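The Case for Renting a Pair of Hands

Tridaneo sells a kit of two hand-held grippers, a head camera and the software that ties them together. The price is $1,796. You hold one gripper in each hand, do a chore, and the recording is used to train a robot arm to do the same chore later. The company also rents the kit at $111 a week, and I think most small shops should take the rental and stop there.

I spent a week with a rented set at a shared workspace in Brunton. The setup took most of Wednesday morning. After that the work was dull, and I count that in the kit's favor. I picked up dishes, set them down and started over. The grippers did not drop out of the recording once, and the software threw away bad takes without making me hunt for them.

My complaint is with the sales pitch. Tridaneo's brochure says 200 recordings are enough to teach one simple task. Warrick Ngata, who runs a small catering kitchen in Skorndale, needed 513 before his arm could clear a tray to his liking. He does not regret it, but he had planned for two afternoons and it took him most of May. A buyer should be told that up front.

The cables bother me too. Each gripper has one, and by the end of a long session I was thinking more about my elbows than the dishes. A wireless version would be worth a higher price. 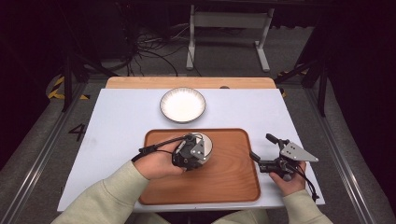

Tray work with the two grippers, the left-side one closed on the rim of a bowl.

If you have one job to teach, rent for a month and see how far you get. Buying makes sense for a place like the training center in Dreltdale, where the grippers are in use every day. Tridaneo should also let renters put their fees toward a purchase. Right now it does not.

Related
What a Week of Robot Training Costs
Dreltdale Center Adds Evening Classes
Five Questions to Ask Before You Lease an Arm
Small Kitchens and the Dish Problem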